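Neighborhood > Food & Markets > Short items
Search stories Enter keyword Go

Rustico puts out the blue baskets again

If you shop at Rustico on Brastier Street you probably remember the light blue plastic baskets, and you probably remember them going away in August, when the store switched to those deep rolling carts. Well, they're back as of this week! I stopped in on Tuesday, 2023-10-17, mostly for apples, and came out having talked about baskets for a good half hour.
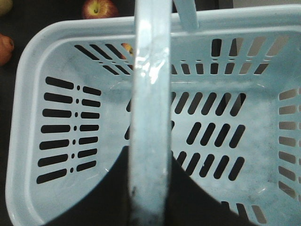 The store heard from a lot of people over the summer. Espiritu, the little paper that comes with the coupons, ran a reader poll and got 1244 replies, and the blue baskets won easily. I voted for them myself (twice, if I'm confessing, once on my mother's phone). A cart is fine for a big Saturday shop, but when all you want is fruit for a pie you don't need wheels, you need a handle and something light to set on the counter.

The slots are what I missed most. You can rinse apples right in the basket at home and let them drip over the sink - I've done it for years. My usual is three red ones, enough for a small crisp with a few spoons of oats on top.

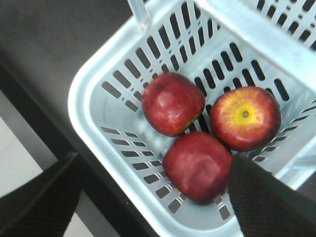
What's on the fruit table

The produce side looks good for fall. Red apples are out, along with oranges and red peppers, both the shiny bell kind and the long thin chilies. The apples I bought came from Muvolska Orchards, which is picking for another 2 weeks or so if the nights stay mild. They're 15 cents a pound cheaper than last month, and the oranges haven't moved at all. 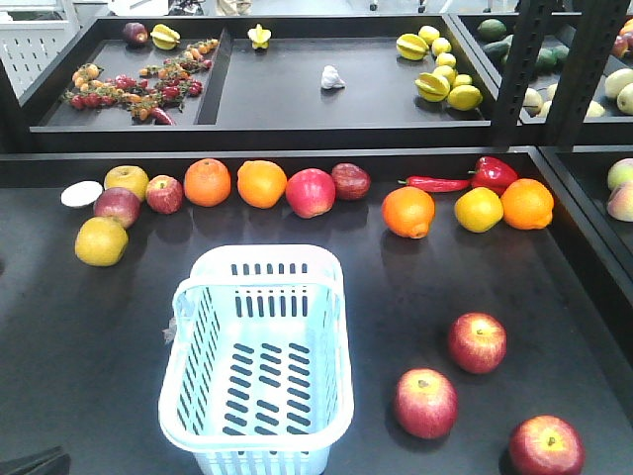 Jadwiga Tomaszewski
Food and Markets Writer

I'd go early if you want a basket, as there are only about 13 by the front door for now and the rest are still in storage. The girl at the register told me they'll bring out more before the weekend. You can't take them home, but the store is thinking of selling the old ones off - put me down for a couple. The carts are staying too, lined up by the side entrance next to the flowers.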